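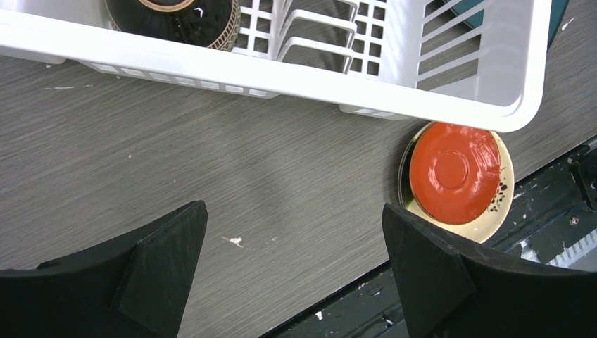

Dish rack, bowl, saucer, plate. The gripper's end of the job.

Search this blog Search

I've been asked again whether we should put money into the Vostham arm, so I'm writing down where I am. The quote from Jakport has 16 lines on it. Two of them are for the arm. The rest is mounts, cables, a support plan and something called "site readiness", priced at $1323 with no explanation. I wrote back and asked what it covers -- got a brochure.

Then there are the fingers. Gester sells a replacement pair for $285, and Jakport won't say how long a pair lasts with glazed dishes. I'd want that number before any other. A saucer sitting on a plate is a thin thing to get hold of, and I don't believe a sales video that only shows mugs.

Liudmyla Koval thinks I'm being stingy. Her view is that we buy now, learn on it, and sort out spares in the October budget. Maybe. I've heard that plan before, with the Negussie cart, and we're still paying for the charger.

So my answer for now is a rental, if Jakport will do one, with our own dishes and our own rack. If they want the full order first, I'd leave the money where it is.

Posted 5/31/22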